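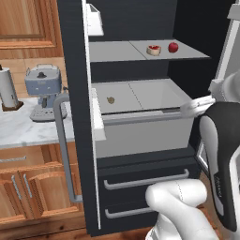
Figura 7.1 Cena simulada de cozinha: garra sobre o rebordo frontal da gaveta de legumes, com a porta do frigorífico aberta.

Capítulo 7
Manipulação de objetos articulados: requisitos e boas práticas de ensaio

7.1 Âmbito

Portas, gavetas e tampas impõem ao manipulador uma restrição cinemática que os objetos soltos não impõem. Uma vez estabelecida a preensão, a trajetória da garra fica determinada pela junta do mobiliário: um arco, no caso de uma porta com dobradiças; um segmento de reta, no caso de uma gaveta. Qualquer desvio entre a trajetória comandada e a permitida traduz-se em força interna, suportada em parte pela garra e em parte pelo móvel.

O presente capítulo trata das regras a observar na especificação, na execução e no registo de ensaios com este tipo de objetos, em simulação e em bancada. Os limites gerais de força e velocidade foram tratados no Capítulo 5 e não são repetidos.

7.2 Termos

Entende-se por junta alvo a junta do objeto que a tarefa manda mover. As restantes juntas do mesmo objeto designam-se juntas passivas. Na Figura 7.1, se a tarefa for definida como a abertura da gaveta de legumes, a junta alvo é a prismática dessa gaveta; a dobradiça da porta e as duas gavetas do congelador contam como juntas passivas e o seu estado deve constar do registo.

Entende-se por ponto de preensão a região do objeto sobre a qual a garra fecha. Pode coincidir com um puxador, como as barras horizontais das gavetas do congelador, ou com um elemento estrutural, como o rebordo de uma gaveta interior. No segundo caso, a especificação do ensaio deve indicá-lo expressamente.

7.3 Requisitos da especificação

a) O estado inicial de todas as juntas é declarado, incluindo as passivas. A expressão «frigorífico aberto» não é aceitável por si só.

b) O critério de êxito é expresso como deslocamento da junta alvo e nunca como posição final da garra.

c) Os objetos soltos apoiados no móvel ou contidos nele são inventariados antes do ensaio. A queda ou o tombo de qualquer deles é registado como ocorrência, mesmo quando o critério da alínea b) é satisfeito.

d) O volume varrido pelas partes móveis é verificado contra todos os elos do braço, e não apenas contra a garra. O cotovelo e o antebraço são a origem mais frequente de contactos não previstos com portas abertas.

e) A força de tração aplicada num ponto de preensão lateral gera um momento que tende a encravar as guias. Para preensões fora do eixo médio da gaveta, o limite de força é reduzido em 20 %.

7.4 Número de repetições

O procedimento Wirkmont, seguido neste manual, fixa um mínimo de 2000 execuções simuladas por configuração e de 15 execuções em bancada. Após 3 falhas consecutivas em bancada, o ensaio é suspenso e a especificação revista. Os resultados dos dois meios são apresentados em colunas separadas; a sua agregação numa taxa única não é permitida.

O atrito das guias e a massa do conteúdo da gaveta devem ser variados entre execuções simuladas. Os intervalos adotados constam do Quadro 7.2.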